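How Does a Photograph Stay on Paper?

Look around your home and you will probably find a photograph. It might be stuck to the refrigerator, tucked inside a book or standing in a frame on a shelf. A photograph is a record of light. This page explains how the light gets onto the paper and what makes it stay there.

Catching the light

Light bounces off everything you can see. Some of it goes into your eyes. When you take a picture, some of it goes through the lens of the camera instead. The lens is a curved piece of glass or clear plastic. It bends the light so that it makes a small, sharp picture inside the camera. The small picture is upside down.

People knew how to make a picture like this long before there were cameras you could carry. If you make a tiny hole in the wall of a dark room, light from outside comes through and makes an upside-down view on the opposite wall. This is called a camera obscura, which means "dark room" in Latin. The trouble was that the view went away as soon as the hole was covered. Artists could trace it, but they could not keep it.

Keeping the light

In the 1800s, inventors found chemicals that change when light touches them. The most useful ones had silver in them. Where a lot of light landed, the silver turned dark. Where no light landed, it did not change. Another chemical washed away the silver that was left over, so the picture would not keep getting darker.

The first photographs took a long time to make. People having their picture taken had to sit very still. If they moved, their faces came out blurry. That is one reason you don't see many smiles in very old portraits. It is hard to hold a smile for a long time. Try it and see.

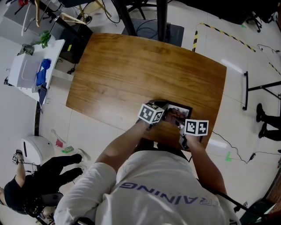
Black, white and brown

Early photographs had no color. Many were printed in shades of brown, and this look is called sepia. If somebody wanted pink cheeks or a blue dress, an artist had to paint them on by hand with a small brush.

Color film came later. It had layers, one on top of another. One layer caught blue light, one caught green and one caught red. Together they could show nearly any color.

Most cameras today have no film at all. They have a sensor, a flat chip with millions of tiny spots that measure light. The camera turns the measurements into numbers and saves them. A printer can then put the picture on paper using dots of ink. The dots are so small that you need a magnifying glass to see them.

Why photographs fade

Light makes a photograph, but light can also spoil it. Sunlight slowly breaks down the colors in ink and dye. Damp air can make prints curl or grow mold, and the oil on your fingers can leave marks.

Angus Ogilvie looks after old family pictures at the Trosholm museum. He keeps 1000 of them in boxes, in a cool, dry room with the lights off. The oldest ones are wrapped in special paper that has no acid in it.

Try it yourself

You will need colored construction paper, 2 leaves and a sunny window.

Lay the paper flat on the windowsill. Put the leaves on top and leave them alone for 5 days. Then lift them off. The paper around the leaves should be paler, and the leaf shapes should still be dark. Dark blue and purple paper often work well.

Words to know

Lens: a curved, clear piece that bends light.
Sepia: a brown color seen in many old photographs.
Sensor: the part of a digital camera that measures light.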